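Skin closure, short incisions - braided or monofilament?
Board: Prindport Suturing Forum

dundden16
Braided holds a knot better for me. Any reason to switch for skin?

rothe_k
Monofilament. Less drag, less wicking. Braid belongs deeper.

dundden16
Drag is minor if the needle follows its curve.

moss407
Disagree. Drag adds up over a long running stitch. On a short one I would not argue.

rothe_k
Grip matters too. My preference is to keep the jaws off the swage, where the thread joins. Curved needle held at the lower end, thread end up, second jaws open:

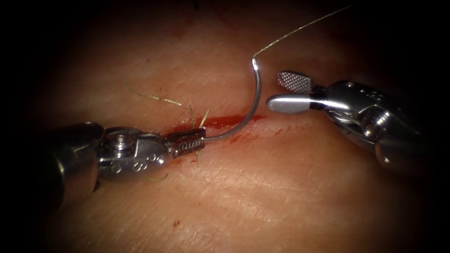 Reply 6 - moss407
Fine for a handoff. For driving I hold farther back from the point.

Reply 7 - dundden16
Staying with braid on the practice pads for now.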